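The pads go first

Plotetti's workshop, first floor, up the back stairs. One long bench, one kettle, a drawer of blue pads that nobody outside the building has ever thought about. Everett Achterberg thinks about them all day.

He looks after the hand grippers. A pair goes out to a house, somebody picks things up and puts them down again for a few weeks, the pair comes back. Then it's his. Strip, wipe, measure, refit, log. An hour if it goes well. It doesn't always.

"Fabric is the worst," he says. "People think it'd be tins or something heavy. No. Cloth gets in everywhere."

Lint, mostly. It packs in behind the pads, works down to the pivots, and the fingers start to close a hair late. You'd not notice by hand. The software at Conmont, where the recordings end up, notices straight away.

So the pads get changed at 1,000 grips, worn or not. The pivots get cleaned at the same time and checked properly at 2,000. He used to wait for a complaint. Then came unit 24, back from Plenden with one pad peeling at the corner and a fortnight of work that had to be thrown out. Rules got tighter after that.

The job itself is fiddly but not clever. Old pad off, warm it first or the glue tears. Scrape. Spirit on a rag, let it dry — really dry, not nearly dry. New pad on square to the finger tip. Close the fingers on a strip of paper and pull. Same drag both sides or start agian.

Then cables. He runs each one through his fingers from plug to handle, slowly, eyes shut. A bad one feels soft near the base. Those go in the bin, he won't tape them.

After the bench comes the part he trusts more. Ordinary rooms, ordinary clutter, and a cloth.

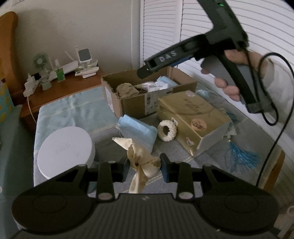
A crumpled cloth held between the blue pads, with a second gripper in hand. Photo: Plotetti

Cloth shows up a bad refit quicker than any gauge he's got. If one pad sits proud the fabric creeps to that side, and he wants it to stay put while he counts to ten. Three goes each, then the same again with a card or a bit of packaging.

The log is a paper one, green cover, 181 entries when I looked. A date, a unit number, a few words. "Left pad, glue." "Lint again." One just says "Kumsa" with two lines under it, for the supplier whose pads came through a shade too thick and had to be be sent back.

He's got four more to do before he locks up. The next one is already open on the bench, screws in a jam jar lid, and he's looking for the good tweezers.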